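Grondside Toy Library – Progress Report to the Ondotia Fund
November 3, 2019

This report covers the period since the grant was paid in May. The money was for sorting, cleaning and repacking the construction toys so they can go out on loan again.

Sorting is finished. We had 133 sets on the shelves at the start, many of them mixed together, and 900 loose parts that belonged to no set. Most of the loose parts have gone back where they came from. The rest will be lent as free-building boxes.

Packing is under way at the Otar Street room. Each building kit goes out in a cardboard box with a baseplate. The large square plates take up the most room – they have to go in flat, and the old plastic tubs were too narrow for them.
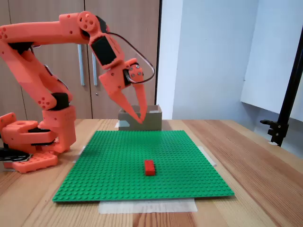 We bought the new boxes from Szewczyk at a total cost of $1,345, which is within the budget line for storage. Labels are printed here and go on the short side so they can be read on the shelf.

Two items are behind schedule. The catalog still lists the old set numbers, and 13 sets are missing parts we have not been able to replace. We plan to split those up for spares unless the fund objects.

Loans of construction toys start again when the catalog is corrected. We are not asking for any change to the grant. The next report will include loan figures and the final accounts for storage and cleaning supplies.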